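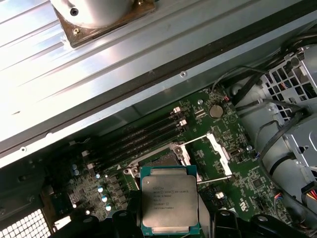
I finally heard the Nuver Quartet in February, at the old customs hall in Bulport. They played two Haydn quartets in the first half and a new piece by Damián Tovar, called Ayala, after the break. The hall seats 256 and most of the seats were taken.

The Haydn was good. The slow movements were slower than I'm used to, and the cellist, Getsemaní Palacios, plays with very little vibrato, so her long notes sounded almost like an organ. I liked that more as the evening went on. The first violin was a bit sharp in the opening minuet and had settled by the next one.

Ayala is in five short movements with no pauses between them. I lost track of where I was after the third. There's a tune near the start, only 7 notes long, that gets passed around and keeps losing its last note.
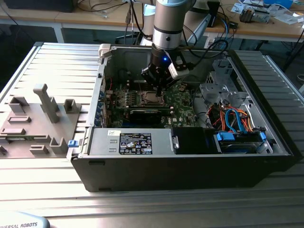 The ending is very quiet, and someone's program hit the floor right in the middle of it. The players kept going.

Tickets were $35 at the door, a bit less for students. Parking behind the hall fills up early, so I left the car near the harbour and walked up the hill.

They've recorded the Tovar for a small label called Piltico, in a pressing of 1000 copies. I bought one at intermission and have played side two twice. The cello is a little far back in the sound compared with the hall, but the fourth movement makes more sense to me now.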